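Tranby Neighborhood Association
Minutes of the Regular Meeting
Wednesday, September 23, 2026
Held in the lower hall, Figueroa Street

The chair opened the meeting at 7 p.m. A quorum was present. The minutes of the last meeting were read and approved with one correction: the fence repair was paid from the general account, not the garden account.

1. Storm drain on Retville Road

The secretary read a letter from the city public works office. The drain at the bottom of Retville Road is on the list for cleaning before winter, but no date has been given. Two members from that block said the water reached the sidewalk again during the last heavy rain. Moved and seconded that the secretary write back and ask for a date. Carried.

A member asked whether residents could clear the grate themselves. The chair said leaves on top of the grate are fine to rake off, but the grate should not be lifted.

2. Money report

The balance in the general account is $773. Dues are still owed by 9 households. Reminder slips will go out with the next newsletter. The bank has changed its form for adding a second signer, so the form approved in the spring has to be done over. Report accepted.

3. Bus stop

The bench at the Fuvcombe stop has not been put back since the paving work. The transit office says the bench is in storage and that the concrete pad has to be inspected first. One member felt this had gone on long enough and asked that it be noted. Noted.

There was some talk about moving the stop closer to the pharmacy. Opinion was split – people on the hill side like it where it is – and no motion was made.

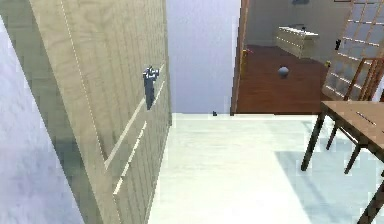
4. Newsletter

The print shop has raised its price. Printing 200 copies now costs $100, folding not included. Members agreed to fold by hand, as was done two years ago. Moved that anyone who wants the newsletter by email only may sign up at the door or by note to the secretary. Carried, one opposed.

Items for the next issue are due by the end of the month. The column on parking rules was left out last time for lack of space and will run first.

5. December supper

The lower hall is reserved. It will be a potluck again, with coffee and paper goods bought by the association. The question of a start time came up. Last year's was too late for families with small children, and 5:30 was agreed. A sign-up sheet for dishes will be passed around at the next meeting.

6. Other business

A streetlight is out at the corner of Figueroa and Retville. The secretary will report it.

The lost-and-found box still holds a pair of reading glasses and a child's raincoat.

The meeting closed at 8:25 p.m.

Respectfully submitted,
The Secretary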